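August 16, 2022

## Notes on Keeping Printed Menus

The collection of printed menus held at this address now stands at 313 items. It began with one folded sheet from a lunch counter on Pollock Street in Draviscombe, kept because a train timetable had been written on the back. The timetable is long out of date. The menu is still in good order, and it remains the only record the author has found of what that counter served.

Menus are seldom kept by those who print them. A restaurant replaces its cards when prices rise or when a dish is dropped, and the old ones go out with the trash. Local libraries hold directories and newspapers in quantity, but very few of them hold the card that a customer was handed at the table. A newspaper may report that a dining room opened in March. It will rarely say what the soup cost. 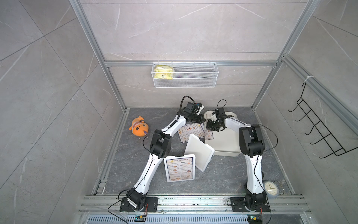 *Wire basket with a yellow snack packet at the left end.*

### What is accepted

Any printed menu is accepted, including takeout leaflets, children's menus, and single sheets for holidays. Photocopies are accepted where no original can be had. Handwritten boards are outside the scope of the collection, although 13 photographs of them were taken in before this rule was settled and will stay where they are.

Condition is of lesser concern. A sauce stain does no harm to the wording. Tape is a more serious matter, and old tape should be left alone by anyone without training.
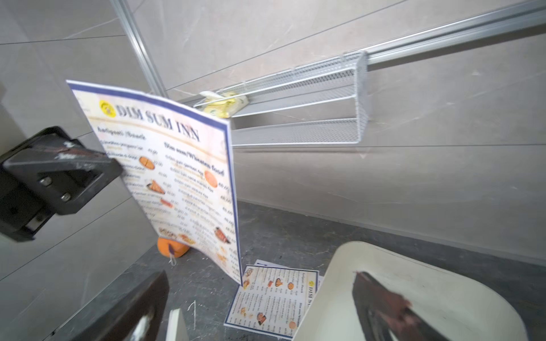 Language is recorded for every item. Many menus use more than one, and the two versions do not always agree. A leaflet from Londau offers "fish of the day" in English and names the fish in the local language, so that only one group of diners knew what it was ordering. Spelling is copied exactly as printed, errors included. Corrections made by the restaurant in pen are noted in a separate field, since they often show a price change before the next printing.

### Storage

Paper menus are kept flat in folders, one restaurant to a folder. Laminated menus are stored apart from paper ones. They tend to stick to each other in warm weather, and a plain sheet is placed between them for this reason. The shelf in use until last year was a Clernum metal unit bought secondhand, and it has served well apart from one bent bracket.

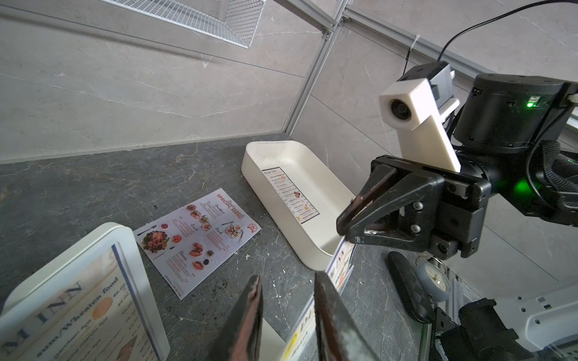 Large folding menus present a difficulty that has not been solved. Nearly 40 of them are too wide for the folders and rest in a drawer under a sheet of card. Rolling was tried and has been given up – the folds cracked along the print.
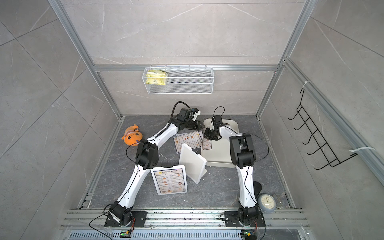

### Sending a menu

Readers who wish to send a menu are asked to write first with the name of the restaurant and, where known, the year. Parcels of more than 50 items should be arranged well in advance. Duplicates will be offered to other collectors unless the sender asks for their return.

The list of folders by town is being retyped and will be posted when the letter D is complete.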